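Mantenimiento de una mesa con tablero de parqué en una sala de uso común

Publicado en: Hogar y conservación de la madera
Compartido 36 veces · 2 comentarios

Lærke Juhl

Estimados miembros de la comunidad:

Me dirijo a ustedes en relación con una mesa de madera cuyo tablero presenta un dibujo de parqué. Se encuentra en la sala de lectura de la asociación Dullow, donde me corresponde la gestión del mobiliario. La mesa se utiliza a diario, por lo general entre las cuatro de la tarde y las nueve de la noche, para lectura, correspondencia y, en ocasiones, pequeñas meriendas.

El acabado ha perdido uniformidad en la zona central. Se aprecian dos cercos blanquecinos, presumiblemente de tazas, y al pasar la mano se nota cierta aspereza en las juntas de varias piezas. La documentación de compra, expedida por la casa Vlachopoulos, menciona únicamente «acabado natural», sin precisar si se trata de aceite, cera o barniz. La empresa ya no responde en la dirección que figura en la factura.

Hemos recibido un presupuesto de 475 euros por un lijado completo con barnizado posterior. Antes de someterlo a aprobación quisiera saber si existe un procedimiento menos invasivo y si el dibujo en distintas direcciones exige alguna precaución particular. Agradecería asimismo indicaciones sobre la limpieza ordinaria, dado que hasta la fecha se ha empleado un producto multiusos con amoníaco.

Reciban un cordial saludo.

Vasanthi Rajan

Estimada señora Juhl:

Antes de aceptar cualquier presupuesto conviene determinar el tipo de acabado. Deposite una gota de agua en un lugar poco visible, preferentemente en una esquina, y obsérvela transcurridos unos minutos. Si la madera se oscurece, es probable que se trate de aceite o de una cera muy desgastada. Si la gota permanece intacta, cabe suponer la existencia de barniz o laca. La prueba no es concluyente en superficies muy deterioradas, por lo que aconsejo repetirla en dos puntos distintos.

En cuanto al dibujo, la precaución es necesaria. En un tablero de parqué la veta cambia de dirección de una pieza a otra, de modo que un lijado enérgico en un solo sentido deja rayas transversales en parte de las piezas. Dichas rayas apenas se perciben en seco y aparecen con toda claridad al aplicar el aceite. Si fuera preciso lijar, utilice grano fino, a mano y con taco, y retire el polvo de las juntas con un pincel suave.

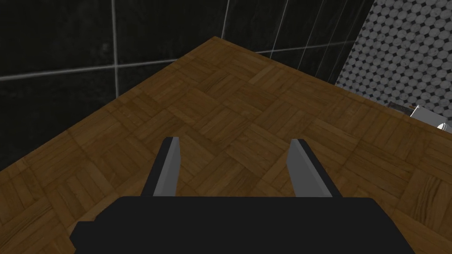
Tablero de madera con dibujo de parqué.

Debe tenerse presente, además, que en muchos muebles de este género la capa de madera noble es delgada. Un lijado a máquina puede atravesarla en los bordes, y el daño no admite reparación sencilla. Solicite al profesional que indique por escrito el espesor que prevé retirar.

Respecto a los cercos blanquecinos, suelen deberse a humedad retenida en la capa superficial. En acabados de cera se atenúan con frecuencia mediante una cera incolora aplicada con paño de algodón, en cantidad mínima y sin insistir. En nuestro centro empleamos la pasta Dutumwood, con resultados aceptables — si bien necesitamos varias aplicaciones y una paciencia considerable.

Por lo que se refiere a la limpieza ordinaria, suspenda el uso del producto con amoníaco. Basta un paño apenas humedecido, seguido inmediatamente de otro seco. Procure también que la humedad relativa de la sala se mantenga próxima al 50 por ciento; las juntas se abren en invierno cuando la calefacción permanece encendida de forma continua.

Quedo a su disposición para cualquier aclaración.

Jostard

Suscribo en general lo anterior. Por mi parte, barnizaría y daría el asunto por resuelto. El aceite exige renovación periódica y en las salas compartidas esa tarea termina por no asumirla nadie.

El importe indicado no me parece excesivo si incluye el transporte. Compruebe ese extremo, pues en mi caso se facturó aparte. Los posavasos también ayudan.

Lærke Juhl

Agradezco ambas respuestas. He efectuado la prueba en una esquina y la madera se oscureció con rapidez, por lo que entiendo que se trata de aceite o de cera. Propondré aplazar el lijado hasta mayo y ensayar entretanto la cera incolora en uno de los cercos. El producto con amoníaco ha sido retirado del armario de limpieza.

Me resta una duda sobre la conveniencia de proteger el tablero con un vidrio a medida, opción que varios socios han planteado. Abriré una consulta separada al respecto.

Contacto · Condiciones de uso · © Comunidad de ayuda doméstica. Todos los derechos reservados · Volver arriba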